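Hetus Backup – questions we keep getting

Put together by Kauko Suominen, support desk. Last tidied in September, when Tarent changed their sign-in page.

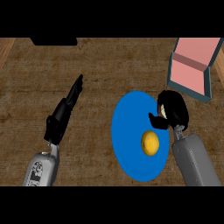

What does Hetus do?

Copies your files to another place, on a timetable. Documents, photos, mail folders if you tick the box. Doesn't copy programs – you reinstall those yourself from wherever you got them.

Is it the same thing as syncing?

No. Sync means if you delete a file on the laptop it goes from the other end too. Backup keeps the old copy. We get this one every week, usually from someone who has just emptied a folder and wants it back. If you only have sync, check its recycle bin first, quickly, most of them clear out after a while.

How much space do I get?

Home plan is 400 GB. Family plan is 700 GB shared between everyone on the account. Old versions count towards the total, deleted files too until they expire.

How long are old versions kept?

91 days. After that they go and we can't fetch them, please don't write in asking, we really can't. If you need something kept longer, copy it into a folder marked "Keep" in the settings. Versions in there stay till you remove them.

The first backup is taking forever.

Yes. Upload speed on home broadband is much slower than download. Leave the computer plugged in overnight with sleep turned off. You can stop and start, it picks up where it left off. Later backups only send what's changed so they are short.

I get error 629. What's that?

File is open in another program. Nearly always a mail file or a big spreadsheet. Close the program, press Try Again. If it's the same file every night, set the backup for a time when you're not working – 3 am is the default for a reason.

If the error stays after a restart, send us the log. Help menu, Save Log, attach it to your message. Don't paste it in, it comes out as one enormous line and we can't read it.

Does it work with an external drive?

Yes, add it under Places. It has to be plugged in at backup time, obviously. Unplugged for a long stretch and Hetus will ask if you want to forget it. Say no unless you mean it!

And Tarent storage?

Works, but you have to sign in again after the September change. Settings, Accounts, Tarent, Reconnect. Old password is fine. If the window comes up blank, your browser is blocking pop-ups.

Can I move over from Karppinen?

You can bring your files, not your old versions. Restore everything from Karppinen to a folder on your computer, point Hetus at that folder, wait for the first backup to finish. Then cancel Karppinen. In that order please. Two people this year did it the other way round.

I've forgotten my passphrase.

Two different things here. The account password we can reset, use the link on the sign-in page. The passphrase is what locks your files and we don't have it. No passphrase, no files. Write it on paper and put it somewhere that isn't next to the computer.

Will it protect me from ransomware?

Partly. If your files get scrambled, Hetus will dutifully back up the scrambled ones, but the earlier versions are still there underneath. Pause the backup as soon as you notice, clean the machine, then restore to a date before it happened. Use "Restore to date" and not "Restore latest" – the buttons are too close together, we know, it's on the list.

How do I test a restore?

Pick one file. Right click, Restore a Copy, save it to the desktop, open it. Two minutes. Do it every couple of months.

Prindent says it can't find my scans.

Prindent saves to a hidden folder by defualt and Hetus skips hidden folders. Either change where Prindent saves, or tick "Include hidden" under Places. First option is tidier, the second drags in a lot of junk.

Can I use it on two computers?

Yes, both plans. Give them different names or you'll end up with two lots called "My PC" and no idea which is which. Renaming later is fine, nothing gets sent again.

How do I cancel?

Account page, bottom, Close Account. Files are wiped when the month you've paid for ends, so download anything you want before then.

My question isn't here.

Use the contact form. Say which version you've got (Help, About) and whether it's Windows or Mac. Saves us writing back to ask.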